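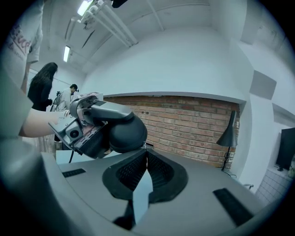

What does Fuentealba do?

Fuentealba fits out small rooms in older commercial buildings and rents them by the day to companies, schools and private instructors.

Company > About Us > Rooms and Fit-Out

Fuentealba began as the interiors side of a building maintenance contractor. Hortensia Gaete separated it from the parent business and still runs it. Most of the first jobs were back rooms behind stores: low ceilings, exposed services, one usable outlet, and walls that had been painted over many times. The rental side came later, when a client gave up a lease after the work was finished and Gaete took it over.

We now do both. Fit-out work is quoted per job. Rental rooms are run from a single calendar and kept to a single specification, described in the rest of this page.

Ceilings

Pipes stay exposed and are painted white to match the walls and ceiling. Boxing them in costs headroom and hides the joints, and a slow leak in a boxed pipe can run for months before it marks the paint. Valves are tagged. Fluorescent fixtures are mounted directly to the ceiling between the pipe runs, and all tubes in a room are replaced at the same time so that the color matches. Where the pipes come together toward the far wall, as they do in the Tumton room, fixture positions are set on a drawing before any conduit goes up.

Walls

White throughout, washable finish. Original brick is left bare where it is sound. In Tumton the red brick sits in a recess in the back wall, with a white soffit over it. The mortar was raked and repointed by Ronaldo Pangilinan, our lead mason, and the face was sealed with a matte product. We do not hang anything from the brick, and renters are asked not to drill, tape or nail into it.

Sound

A bare room with hard walls is tiring to talk in. We use Jondska, a square gray panel system of our own, fixed on clips so that a panel can be taken down and the wall behind it repainted. Placement is decided after a clap test and a reading taken at seated head height. The panels reduce echo inside the room. They do very little for noise coming through the wall, and we say so on every quote. Renters who need isolation from the hallway should look elsewhere.

Lighting at floor level

The overhead tubes are adequate for table work and flat for anything else. Each room has a black floor lamp with a cone shade that can be turned toward a wall or a work surface. In Tumton it usually stands in front of the brick. Surplus cord is coiled at the base and should be coiled again at the end of the day.

Counters and tables

Counters are tiled in white. Tile was chosen over laminate after two laminate tops swelled at the seam. Grout is resealed every January. Tables are white, light enough for two people to carry, and may be arranged in any way that leaves the door clear. Cables that cross a table edge should drop straight down and run along the wall — not across the walking path. Cord covers are in the hall closet.

Dimensions and terms

Tumton measures 432 square feet and Prondaseo, the smaller room one floor down, measures 197. Prondaseo has no brick and no tiled counter. Day rentals include 30 minutes of setup before the start time. Cancellations are accepted without charge up to seven days ahead. A monitor is available in Tumton and must be requested when booking.

Closing a room

Renters wipe the counter and tables, return the furniture to the plan posted inside the door, switch off both lighting circuits and report damage by email. There is no cleaning fee if this is done. Bags of trash left in the hall are billed.

Staff

Hortensia Gaete — owner, quotes and leases
Ronaldo Pangilinan — masonry and tile
Renata Ojeda — electrical, lighting layout
Jinlong Yuan — acoustics, room measurement
Bookings are handled by the office and answered within one business day.

Work we do not take on

Restaurant kitchens, structural alterations, and any building where the owner will not show us the shutoff valves. We also turn down jobs that call for painting over sound brick. Lead paint and asbestos go to a licensed abatement contractor before we start, and our schedule is written from the date of their clearance letter.

Page last revised 2023-10-15

Shares: 6
Comments: 4

Yamila Tapia
Is the Jondska panel sold separately? I teach voice in a room with the same kind of hard walls and would only need a few.

Jinlong Yuan
Yes, with the clips. Send the room dimensions and the ceiling height to the office and I will work out a quantity. Please include a sketch showing the windows.

dpk_interiors
What sealer did you use on the brick? Ours left a shine that shows under the tubes.

Renata Ojeda
Ronaldo will have the product name, I'll ask him. For the shine, try moving the nearest fixture back from the wall before you strip anything. We had to do that in Prondaseo with the gloss trim.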